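About Urico

Urico provides office support services to insurers, clinics, property managers and public agencies. Our staff open and sort incoming mail, prepare and scan paper records, answer requests for files, and keep shared work areas in order for the clients whose buildings we serve. The company began as a records storage business on Carnegie Street, where our main office is still located. We now employ 86 people at two sites, the Carnegie Street office and the Junatgate records center.

What We Do

Most of our clients come to us with paper. A typical account starts with shelves of binders and boxes that have built up over many years, often under more than one labeling system. Our intake team lists the contents, agrees on a retention schedule with the client, and moves the material to Junatgate or scans it and returns it. The Junatgate center handles more than 2,000 file requests in a busy month. September is usually the heaviest, when several of our public clients prepare for audit.

We also send staff to work in client offices. These employees stock supplies, prepare desks for new hires, clear desks after moves, and carry items between departments. The work is varied and is rarely written down in full. For many years it was the part of our business least affected by new equipment.

Automation at Urico

Urico introduced its first automated mail sorting line at Junatgate before it had a policy on automation. Staff learned of the change shortly before the equipment was installed, and several experienced employees left in the months that followed. The company's present approach was written after that experience and is reviewed each year with employee representatives.

Under this policy, no automation project may begin until the people who do the work have been consulted. Each project is assigned a working group in which at least half of the members come from the affected team. The group records how the job is done now, including the parts that do not appear in any procedure, and states which tasks it would like to see automated and which it would not. Its report is made available to all staff before any purchase is approved.

The largest current project is Ketov, our program for training robots to handle everyday objects in offices. Ketov is based in a working office area at Carnegie Street. Employees use hand-held grippers to carry out ordinary tasks, and the recorded movements are used to develop the handling skills of the machines.

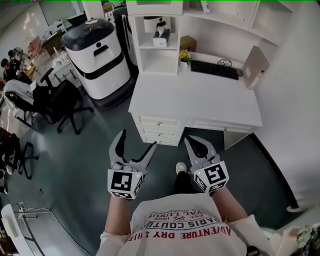
Hand-held grippers in use in the office area, with a desk and shelving unit ahead.

The program depends on people who know office work well. Handling a binder or clearing a cable from a keyboard calls for many small decisions, and an employee who has prepared desks for years makes them differently from someone new to the task. Ketov therefore recruits from our own office services teams first. Assignments are voluntary, are paid at a higher hourly rate than the employee's regular post, and last for a fixed term, after which the employee may return to the same position.

What Changes for Our Employees

Automation has changed the work at Urico, and we consider it important to describe those changes plainly. Fewer people now sort mail by hand. The early shift at Junatgate, which once began at 5 a.m., has been reduced and starts at 7 a.m. Some employees welcomed the later start, while others lost a shift premium on which they had relied. A transition payment was agreed for those affected, and the same terms now apply whenever a schedule changes as the result of an automation project.

New duties have also been created. To date, 67 employees have completed our internal course in equipment operation and task recording. Graduates of the course set up work areas, check recordings for errors, label completed tasks, and train colleagues. These duties have their own job grades, and openings are posted internally before they are advertised elsewhere.

Not every employee wishes to move into technical work, and the company does not require it. Client reception, records research and on-site coordination remain areas in which we continue to hire. Employees in these roles take part in working groups on the same basis as all others.

Health, Safety and Privacy

Recording work involves repeated arm and hand movements. Sessions are limited in length, breaks are scheduled, and employees may stop a session at any time without giving a reason. Signs are posted at the entrance to areas where recording takes place. Client records are never used in recorded tasks; the paper and folders handled for this purpose contain no personal information. Employees may ask to review recordings in which they appear and may request their removal.

Working with Us

Current openings at both sites are listed on the Careers page. Organizations interested in records services or on-site office support may write to the Client Services desk using the contact form. Questions about the Ketov program, including requests for a copy of our automation policy, should be directed to the Carnegie Street office.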